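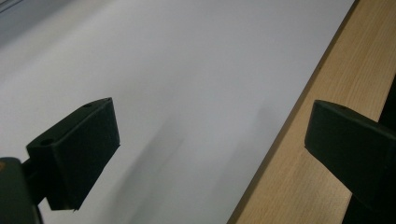 Trokholm workshop trains robot arm with hand-held grippers

10/14/24

Kundton, a small automation firm in Trokholm, has started teaching its sorting arm by having workers do the job themselves with a gripper held in the hand. The method replaces the remote control setup the company had used since June.

Workers carry the gripper by its body and open and close the two jaws as they reach for parts on a table. A camera on the tool records what the jaws are doing. The recordings are then used to train the arm, which has jaws of the same shape.

Each run begins with the jaws open and nothing between them. The worker moves in, picks up a part, sets it in a tray and backs away. Runs in which a part is dropped are kept but marked separately.

The company has collected 892 runs so far. Ylva Nordin, who leads the project, said the staff can record 146 in a shift. With the remote controls, a good shift gave 90.

"People were tired after an hour with the remote," Nordin said. "You had to watch a screen and think about which way the arm would go. With the gripper you just reach for the thing."

The remote controls have not been put away entirely. They are still used when the arm gets stuck during a trial and someone has to steer it back. Those corrections are saved and added to the training set.

Seven workers have taken part. Training on the gripper takes one morning, most of it spent learning to move at a steady pace and to keep the free hand out of the camera's view.

Nicanor Echeverría, who works in the packing department, was among the first to try it. He said the gripper felt clumsy with flat parts such as washers and gaskets, and that he had asked for thinner tips.

"It can't feel what I feel with my fingers, so I have to slow down," he said. "Round parts are easy."

A set of thinner tips is being tested. Nordin said any change to the jaws has to be made on the arm as well, and older recordings may need to be left out if the new shape behaves too differently.

The arm will be tried on the packing line at Ginex, a parts supplier that has agreed to host the first test outside the workshop. No start date has been set.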